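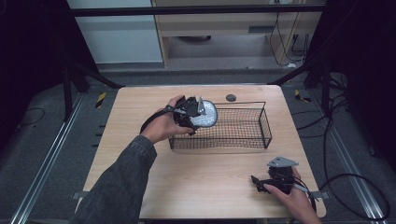
Onard Travel Pouch for Injection Pens

Sold by Hurkholm
Price: $35
Color: slate
Holds: two pens, capped
Page updated 28 April 2024

If you inject at home, you have probably been sold a cooling pouch before, and you may have a drawer with a few dead ones in it. We have stocked several. Most came back. So please read this page to the end before you order the Onard, including the parts that make it sound less exciting than the box does.

It is an evaporative pouch. You soak the inner sleeve in tap water, the crystals inside swell up, and the water leaving the fabric carries some heat away with it. There is no battery, no ice pack and no app. The maker's leaflet says it will "keep your medicine safe anywhere." We don't know what that means and we asked them to take it off the packaging. They haven't yet.

What we'd say for it: in a warm, dry room it keeps the inside noticeably cooler than the air outside. In sticky weather it does much less, as water has a hard time evaporating into air that is already full of it. If your plan is Louisiana in July, buy something else.

It is not a refrigerator. If your pen has to stay at fridge temperature until the minute you use it, this pouch will not do that on any day of the year. Check your own leaflet or call your pharmacist. Don't go by what a friend with a different prescription does, and please don't go by us.

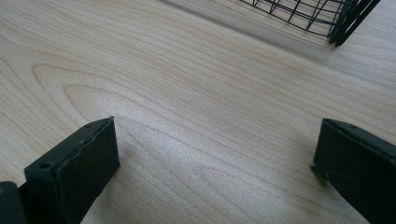
The soaking takes longer than the card says. The card says a few minutes. Give it a good half hour, squeeze it gently, then pat the outside with a towel or it will leave a damp patch in your bag. It will probably leave a small one anyway. The weight before soaking is 125 grams and it gets heavier from there, which matters if your hands or wrists are bad.

On the zipper: stiff when new. The pull tab is small. One customer with swollen fingers put a key ring through it and wrote to say that helped a lot. We think the maker should have thought of it first.

How it compares

The El Fassi wallet holds four pens and uses a frozen pack. It gets colder, but you need a freezer at the other end, and a pen pushed right up against a frozen pack can freeze and be ruined. The Stesex tube is lighter and looks nicer. Ours leaked at the seam, so we stopped carrying it.

Airport security

We get asked this constantly. We can't promise what an officer will say about a wet bag of gel. Carry your prescription label, keep the pouch in your hand luggage and allow extra time.

Returns

Unsoaked, in the box, full refund. Once it has been soaked we can't resell it, but if a seam splits or the crystals come through the lining, send us a photo and we'll replace it. Crystals on the outside mean the sleeve is finished, so don't keep using it.

In the box: outer pouch, inner sleeve, care card (see above about the care card).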